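Questions families ask us

We get a lot of lovely questions from parents and carers in the weeks before a child joins Tejada School, and over time we noticed that many of them were the same ones. So we have gathered the most common here, with answers as full as we can make them. If yours is missing, do ring the office or catch one of us at the gate, because we really do like to chat.

How big is the school?

We have 401 pupils this year, from Reception right through to Year 11, all on the one site. That makes us small for an all-through school, and most of the staff know most of the children by name before the first half term is out (the little ones usually learn ours rather faster!). Each year group has 2 forms, and we try very hard to keep brothers, sisters and cousins with the same house so that the family only has one set of colours to remember.

What are the houses?

Plarkar, Rasier and Dresari. The names go back to the school's early days and the older pupils will happily argue with you about how to pronounce them. Your child will be told their house at the welcome afternoon and will keep it for as long as they are with us.

When does the school day start and finish?

Gates open at 8.30am and registration is at 8.45am. Primary classes finish at 3.10pm and secondary at 3.25pm, which gives families collecting from both ends a few minutes to walk round from one gate to the other. On Friday everyone finishes at 2.45pm, and there is a free supervised room until 3.30pm for any child who needs it. You don't have to book it in advance, though a quick note in the planner is a help.

How do we apply for a place?

Places in Reception and Year 7 go through the council in the usual way. For any other year group, please write to Idalina Coelho, our admissions secretary, who keeps the waiting lists and will tell you plainly where you stand. Lists are looked at again every April, so if you have been waiting a while and your address or circumstances have changed, please let her know before then.

Can we come and look round first?

Please do! We would much rather you saw us on an ordinary school morning, with the corridors noisy and the paint still out, than only on an open evening. Visits take an hour and are led by two of our Year 10 guides, with a chance to sit down with the head, Custódio Mendes, at the end. Bring your child along if you can, and bring any awkward questions too.

How much homework will my child have?

In the primary years it is reading every evening, spellings, and a short piece of maths at the weekend. From Year 7 it builds up slowly, and by Year 9 most pupils have an hour a night. If homework is causing tears at the kitchen table, stop and write us a line in the planner. We would always prefer an unfinished page to a miserable evening.

Is there a library, and can parents borrow too?

Yes to both. The library has 2,503 books on its shelves and is open at lunchtime and after school until 4.30pm. Othmane Abdel Rahman runs it with enormous cheer and will find something for even the most determined non-reader. Parents are welcome to borrow on their child's card. Pupils may listen to audiobooks there as well, and can bring their own headphones if they are clearly named.

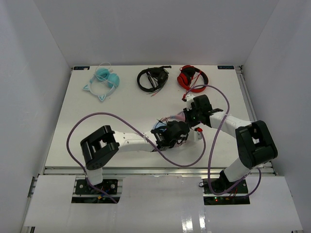

Teal cat-ear headphones, with a black pair next in the row.

What help is there with the cost of trips and uniform?

More than people expect, so please ask. Our parents' association raised £2,000 last year, and all of it went towards coaches, music lessons and the second-hand uniform rail. Requests go to Jordan Parsons in the office and are kept private. You won't be asked to fill in a long form, and your child's friends and teachers won't know.

Which clubs can my child join?

The list changes each term, but choir, chess, football, cookery and gardening run all year round. Simão Cardoso looks after clubs and sends the new list home in the first week of term. Choir has no auditions. Cookery fills up very quickly, so get that slip back early, and remember to pack a tub with a lid for whatever comes home.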